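Re: [likiston-kitchens] Table for the hall, and what to put on it
21 August 2022

On 21 August 2022 is when I am finally answering this, so apologies to whoever has been eating lunch off the windowsill. I'm quoting the original message in full for those who delete everything from this list on sight.

> Hello all,
>
> The old folding table in the Likiston hall has given up.
> One leg went during the soup lunch and took a tureen
> with it. Before October, when the lunches start again,
> we need a replacement. I have 1000 to spend and
> would like to have some of it left when I'm done.
>
> What do people want? Dark or light? Fixed or folding?
> Does anyone care what it looks like? And can we please
> settle whether appliances live on the table or in the
> cupboard, as that was the cause of the last argument.
>
> Replies to the list, please, and not to me in the
> parking lot.

I care what it looks like, though I accept that this puts me in a small and sad group.

My own experience is with the Duggan Street kitchen, where we had a dark table for 6 years. Everyone told us a dark top would hide the stains. It did. It hid them so well that people put their sleeves in them. You could wipe that table in good faith, walk to the other end, look back at it with the light coming in low, and see a map of every meal since spring. Flour was worse. One session of bread rolls and it looked like a chalkboard after a hard math class.

A light top shows you the beet juice while you can still do something about it. You will also see every crumb, and so will the person who says "I'll just give that another wipe" in a tone of voice. I have made my peace with her.

Folding tables I would avoid altogether. The Avberg lunch club has one that folds beautifully, including when you lean on it. If the thing has to be stored flat between lunches, fine, get one with a lock on each leg and appoint somebody who will check the locks. If it can stay up all week, buy something heavy and stop thinking about it.

On size, measure the doorway before you measure the room. At Vustow they bought a lovely big one and it spent its first winter in the porch. It made a very good place to leave umbrellas.

As for appliances, I know this is the part everyone has scrolled down for. My proposal, for what it's worth:

1. Anything used at every lunch stays out, pushed to one end, with the cord running away from the people. No draping it over the side where a child can take an interest.

2. Anything used once a month goes in the cupboard. This includes the waffle maker. I'm sorry. I like waffles too, but it has been living on that table like a retired uncle and it doesn't pay rent.

3. One appliance on a table is plenty. A single black one on a white top looks tidy enough, and you can find it without your glasses.

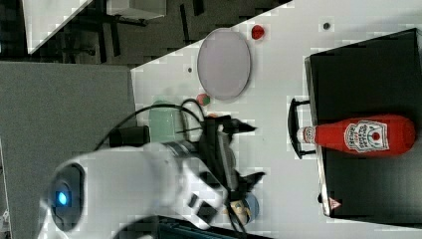 4. Nothing hot goes straight on the surface, whatever the label in the store promised. Put 50 of the budget aside for trivets and mats, and expect half of them to go home with people by Christmas.

If the vote goes to dark wood I will bring a cloth and say very little. Somebody please also tell me what happened to the tureen lid, as I have a tureen at home with no lid and I'm not proud.

Duggan Street kitchen (Tuesdays excepted, or whatever we call them now)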